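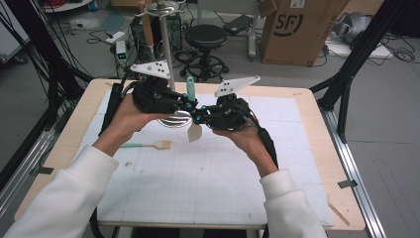
RIMOV, July

Bulo cuts short set at Vrabec, says monitors failed twice

The rapper Bulo has answered claims that he walked off stage at the Vrabec club because of a row with his support act, Pimon. In a post to followers the morning after the show, he said the sound on stage had gone for the second time and that he could not hear his own vocal.

"I did five songs and I could hear two of them," he wrote. "Pimon was in the van by then. There was no argument."

Pimon had told a different story on a live stream a few hours earlier. He said the two had exchanged words in the corridor behind the stage over who would close the night, and that Bulo's manager had asked him to leave before the headline set began. He did not say what was said in the corridor, and he took the stream down before lunch. Parts of it had already been copied and posted elsewhere.

The pair have had an uneasy time of it since the spring, when Pimon released a track that many listeners took to be about his former label mate. Bulo replied with a verse on somebody else's single and then agreed to share a short run of dates with him. Both said at the time that the matter was closed.

Vojtěch Malý, who books the acts at Vrabec, said there had been a fault with the stage monitors during the sound check and that it came back during the show. The desk was restarted after the third song. He was upstairs for most of the evening and did not see either artist in the corridor.

The club sold 752 tickets for the night. Doors opened at 7.30pm and Bulo came on a little after ten, by which time some of the younger part of the crowd had already left to catch the last train. He was on stage for less than half an hour. The house lights stayed down for a good while after he went off, and people at the front carried on calling for him until the music came up over the speakers.

Ticket holders can ask for half their money back. Malý said some 300 had done so by the following evening and that claims would be paid to the card used for the booking. Anyone who paid cash at the door should bring the stub to the box office, which is open from noon. The offer runs to the end of the month.

Lambros Papadakis, who produced Bulo's last two records, said the rapper would play the remaining dates as planned. A new single is finished and will come out once the run is over. Pimon is still listed as support for the next show, although his own page no longer mentions it.

Neither artist has said whether they have spoken since. Pimon's only post since the stream came down is a link to his new shirts.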